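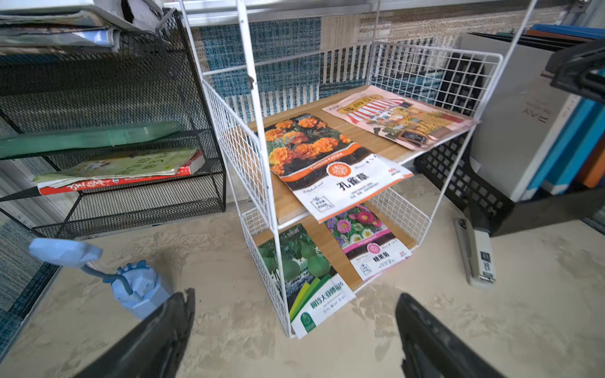 Gisia is a software system for planning and controlling manipulation tasks with two robot arms that share one work area. It was developed by Prastameck, a small automation company, and it is used mainly for sorting and placing light, flat objects such as printed cards, paper packets and thin folders. The system takes in camera views, decides which arm should handle which object, plans the movement of both arms and supervises the grasp. It does not include a graphical simulator, but it can be connected to one.

History

Gisia began as an internal tool for moving samples between shelves and trays. The first version controlled one arm only and used a fixed list of positions, so any object lying a little away from its place was missed. In the second version the list was replaced by a perception module, and the support for a second arm was added. The name Laizer was used for this version during its development and still appears in some configuration files, which can confuse new users. The present version is number 3.

Structure

The software is divided into 5 modules: perception, scene memory, task planner, motion planner and grasp supervisor. The modules run as separate processes and exchange messages on a local network. A module can be stopped and started again while the others keep running, although the arms are held in place during this time.

Perception

The perception module uses two kinds of view. A fixed camera gives the general layout of the work area, and a small camera on each wrist gives the close view needed before a grasp. Objects found in the fixed view receive a rough position, and the wrist view is then used to correct it.

Printed matter is recognised in two steps. The module first looks for the outline of the object and then compares the printed surface with stored reference pictures. Text is read when possible, but it is treated as additional evidence only. Seed packets are a common test material for this module, as many of them have nearly the same size and differ only in their photograph and title. A packet of French marigold (Tagetes patula) and a packet of an aster-like flower, for example, must be separated by colour and by the printed name.

Errors are most frequent when one packet covers part of another, or when a packet hangs over the front edge of a shelf. In the second case the visible outline becomes shorter than the true one, and the centre of the object is estimated too far back.
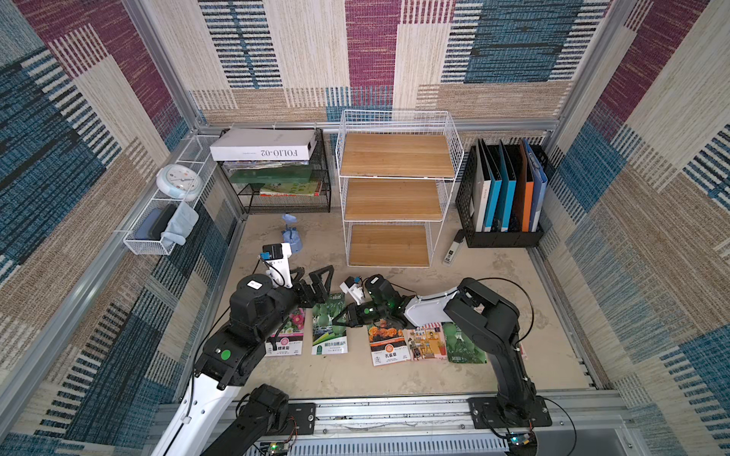 Assignment of objects to arms

The task planner gives each object to the left or the right arm. The simplest rule is distance, where the nearer arm takes the object. This rule works well at the two ends of a row, but in the middle both arms may ask for the same space. For this reason the planner keeps a shared zone, which only one arm may enter with its gripper closed on an object. The other arm can wait above the zone or continue with work on its own side.

The planner also considers the destination. If an object must go to a shelf that is hard to reach for one arm, the other arm may be chosen even when it stands farther away. Handing an object directly from one gripper to the other is possible but is switched off by default. In most installations the first arm puts the object down and the second arm picks it up.

Motion planning

Paths are computed for both arms together. The planner represents shelves, trays and walls as simple boxes. Wire shelves and mesh organizers are treated as solid, which is safe but removes some useful paths, such as reaching in through an open side. An operator can mark an opening by hand, and the planner will then allow the gripper to pass.

The search for a path stops after 1000 attempts. When no path is found, the task planner is informed and tries another order of the objects.

Grasp supervision

Flat paper objects are difficult for a two-finger gripper because there is little height to hold. The grasp supervisor lowers the open fingers slowly and compares the motor current with a stored curve. If the contact comes too early, the fingers are raised and the position is measured again. An object at a shelf edge is normally taken by the free part, with one finger above and one below.

Tools and licence

A recording tool called Vilham is supplied with Gisia. It stores the camera views and joint positions with common time marks, and can replay them at a lower speed. Vilham may be used without payment, while the planning modules require a licence from Prastameck. A new set of reference pictures is released every April.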